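Storing a half case of red with no cellar?

Janka Trnka
Got 2 bottles of Gerow left plus a few Hamdy reds, small apartment, no basement. Closet hits 27 C in summer.

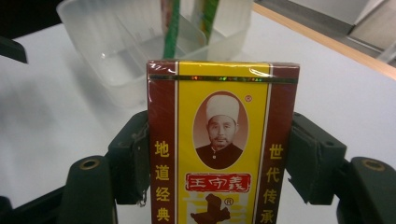 Fridge maybe? Corks are natural.

Hendrik Motaung
Fridge is ok for a few months. Lay them flat, keep teh light off.

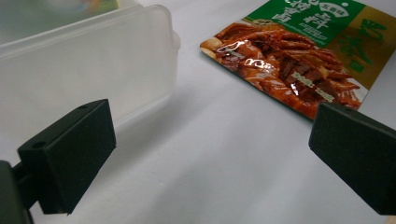 Gultcombe, March

Same problem here, bought a small wine cooler. No regrets. 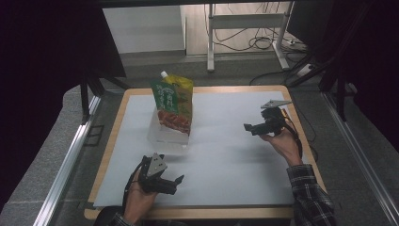
Do screw caps need to lie flat?
Upright is fine for those.

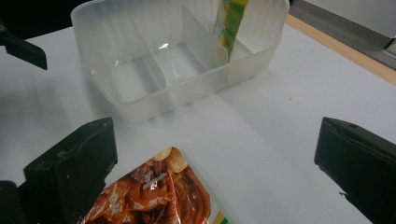 Posted by Valbona Matić

27 is too hot. Floor of an inside closet, 15 to 18, dont move them alot.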